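Section 4: Putting the cup stand together and loading it

Right, so you've got the box open and there are rods all over the worktop. Don't worry, mine looked just the same! The Skudwood two-bay stand is a lovely simple thing once it's up, but the leaflet that comes with it is one folded sheet with drawings the size of a stamp, so I've written out how I do it.

You'll need a soft cloth, a flat table and your paper cups. No tools. (Anisa Wuisan used a hammer on hers and split the board, so please don't.)

1. Wipe the wooden base with a dry cloth and lay it on the table with the holes facing up. It's shaped like a figure of eight and one end is bigger than the other. Decide now which end you want nearest you, as it's a nuisance to turn round when it's full.

2. Push the rods into their holes, one at a time, twisting as you go. They should feel snug. If one is stiff, take it out, blow the dust from the hole and try again.

3. Start with the rod at the waist, in between the two round ends. It does a job for both sides, and if it leans then everything leans.

4. Give the whole stand a gentle wobble. A bit of spring in the rods is fine. A rattle means one hasn't gone all the way down.

Note: the holes are a touch tighter in damp weather. I built my second one in June and it went together in no time, the first one took me most of a cup of tea.

Now for the cups. I buy the Gislow ones in sleeves of 100, and I like to fill one side first and see how it sits before I bother with the other.

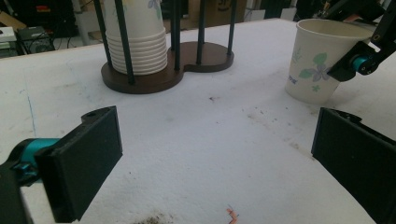

5. Wash your hands, then slit the sleeve down the side with scissors and slide the cups out in one go. If you pull them out of the top you'll squash the rims.

6. Lower the stack between the rods with the bases down. Go slowly – if a rim catches, lift it a little and turn it until it drops past.

7. Take one cup off the top as a test. If two come up together, hold the lower one by its side and give the top one a small twist. New cups do this a lot and it does settle down.

8. Fill the second side with lids or a different size of cup, or leave it for later. I've kept mine free for the Lodhi lids, which still haven't come.

Caution: don't pile cups higher than the rods. They'll stay up beautifully until somebody shuts a door.

Caution: keep the stand well away from the hob and the kettle. Steam makes the cups go soft and they stick together something awful.

For cleaning, take the cups out and use a barely damp cloth on the wood, then dry it straight away. The rods can be wiped where they stand. Never put the base in the dishwasher – I've had that email 16 times now!

Spare rods are in Section 6.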